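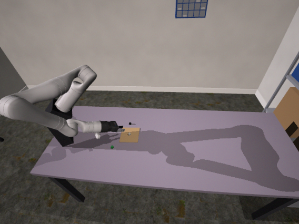

The Fostley plant makes adhesive tapes and edge sealants for the furniture trade, and its open day on 07/06/2018 was mostly about curing. The site has two coating lines, a slitting hall and a test lab, and visitors were taken through in that order. Anjana Talukder, who runs the lab, began with surface color. Pale tops, such as a long rectangular table in light lavender, show yellowing from a badly cured sealant much sooner than dark ones, and most of the complaints that reach her desk concern light finishes. Her group therefore runs its aging tests on light panels only.

Line 1 coats paper-backed tape with a water-based acrylic. The web passes under the coating head, enters a drying tunnel divided into zones, and is wound at the far end. The operators set tunnel temperature by zone and adjust line speed last. Moisture in the finished roll is checked by weight from a punched disk. I asked whether an inline gauge would be faster. It would, but the older gauge drifted when the hall doors were open in winter, and the punch has stayed in use.

Line 2 was stopped for a roller change, so we were able to stand close to it. The replacement roller came from Medon and has a harder rubber cover than the one it replaces. Octavian Bucur explained the alignment procedure: level the roller, set the gap at both ends, turn by hand through one full revolution, then measure the gap again. The second reading had moved at the drive end and the fitters were starting over when we left.

The slitting hall is loud and ear protection is issued at the door. Parent rolls are cut to order, and the job card for the roll we watched called for 37 mm strips. Blades are changed by length run. Edge dust is drawn off under the machine – an arrangement added after a customer found fibers in the adhesive layer.

The lab was the best part of the tour. Peel tests are done at two angles, with three samples from each roll: left edge, center, right edge. The spread between these is plotted along with the mean, and a wide spread holds the roll even if the mean passes. Roll 2476 was on the bench as a held item. Its right edge peeled low, and Sawsan Akl suspected a blocked section in the coating slot – the matching fault had not yet been found on the neighboring rolls.

Questions were taken in the canteen. Prodromos Margaritis asked about shelf life for sealant stored in an unheated warehouse. The answer was that one frost does little harm to the current grade, but repeated freezing makes it grainy, and grainy stock should be scrapped. A new grade is due in October.

Parking is behind the slitting hall. The walking route crosses an open yard with a steel grating, so flat shoes are advisable.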